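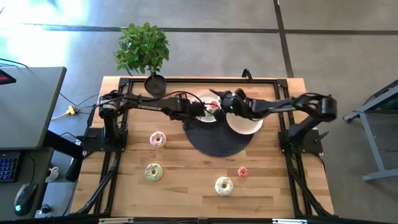
Does a child need special toy plates to go with toy donuts?

Any plate the child can carry will do. A plain white one from the kitchen cupboard works fine if you don't mind the risk of it getting chipped.

Toys & Play > Pretend Food > Interviews

The woman who runs Ledberg, a pretend-food store on Sutcliffe Street in Gradell, would like me to buy a placemat. I came to talk about donuts. We are less than five minutes in and there's a placemat on the counter, dark and round, and she is smoothing it with the flat of her hand.

"People think the food is the toy," she says. "The table is the toy. The food is what you put on it."

I have heard this kind of thing before, usually right before somebody names a price. The price here is $60, for a set the store sells under its own Bornia label: donuts, plates, two cups, and the mat. You can get a bag of plastic donuts at a supermarket for a good deal less, and I tell her so.

"You can," she says. "I did, for my own kids. They threw them."

And yours don't get thrown?

"Oh, they get thrown. They just don't get thrown first."

She has been selling the stuff for 11 years and keeps 300 different pieces in the store, from fried eggs to a whole fish I would not want to find in the dark. Donuts outsell everything. I ask why, expecting a speech about imagination, and get a shorter answer than that. They're round, they're bright, they have a hole a small finger goes through, and every child already knows what one is. Pink frosting with sprinkles goes fastest. She used to order the flavors in equal numbers and ended up with a closet full of plain ones.

"Adults buy the chocolate," she says. "They think it looks more real. Then the kid trades it to a brother for a pink one and I get the adult back in here."

My trouble with all this is the claim on the back of the Bornia box, that setting out a snack table "builds early life skills." I read it out loud to her. She looks a little embarrassed.

"That was written a while ago," she says. "I'd take that off if I reprinted it."

So it isn't true?

"I don't know if it's true. I know a kid who has set a table forty times in play will usually do it when you ask for real. Mine would, for a while. I can't say it was the donuts."

I press her, as I think anyone would who had $60 on the line. What does a mat do that a bare table doesn't? She puts the mat down in front of me, sets one plate on it, and leaves a second plate beside it on the counter. Then she hands me a donut and waits. I put it on the plate that's on the mat. I am annoyed about this for the rest of the afternoon.

"It says where things go," she says. "On a big table a little kid will spread everything out to the corners. There's no middle. You put down a mat and there's a middle."

I point out that a dish towel would also make a middle.

"A dish towel slides. But sure, use a dish towel. Use a pot lid, I don't care. I'm going to tell you I sell mats."

She is better company on the subject of what goes wrong. Rims, for one. A plate with a steep rim looks nice on the shelf, but a toy donut set down on the slope tips over and rolls, and a three-year-old will take that personally. She likes a flat plate with a low edge. She likes white or cream, too, and admits that this is mostly taste – patterned plates make the table look busy, and the child stops seeing what has been served and what hasn't. Ledberg dropped its flowered plates after a slow year. I ask whether the children had complained. "No," she says. "They didn't sell to the moms."

Size is her other complaint. The first Bornia donuts were 2 inches across, which she now calls a mistake. They looked like something off a key chain next to a full-size dinner plate, and children stacked them up like checkers. The current ones are bigger. She brought the number in a box down to four at the same time, and I suggest this had something to do with cost.

"It had everything to do with cost," she says. "But I'd do it again. Four is a snack for a table of dolls. With a dozen you have a bucket of donuts, and a bucket gets dumped."

Cleaning up is where I expected the pitch to fall apart, and it mostly does. She says a set that lives on its mat gets put back on its mat. I have been in houses with small children. When I ask how many of her customers would back her up on that, she laughs and says maybe the ones without carpets. At the Gradell street fair in June she set up a play table with 70 pieces of food and went home with fewer than she came with. Donuts, mainly. One turned up later in the ice machine at the diner next door.

What would she buy, then, if she weren't selling it? She takes a moment over this one.

"The donuts," she says. "Good ones, with some weight to them. Two plates out of my own kitchen. And I'd wait on the mat and see if they played with it past the first week."

So, not the $60 box.

"You asked what I'd buy," she says, and goes to help a man who is holding the fish.

I bought two donuts, one pink and one chocolate. The chocolate is still on top of my refrigerator.

Last updated: June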